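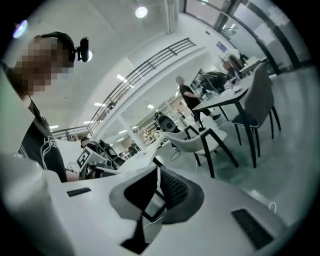
Gripper fingers, textured pad at right

Sarwood shared workshop, gripper build check, April 21, 2018
Checked by Halima Nyaga

Finger pads: OK. Ehsan, these came out so nicely, I kept going back to admire them!
Body screws: two to snug up, please, whenever you have a minute.
Headband mount: OK, bracket tight.
Floor cables: needs work. Do tape them down before the next run (I have tripped on ours since March, and I know better).

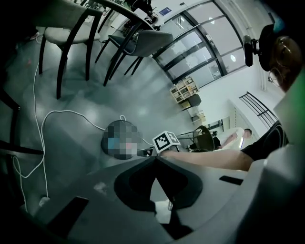
Marker cube on its stalk, white cables on the floor

Marker cube: OK, stalk firm when I wiggled it.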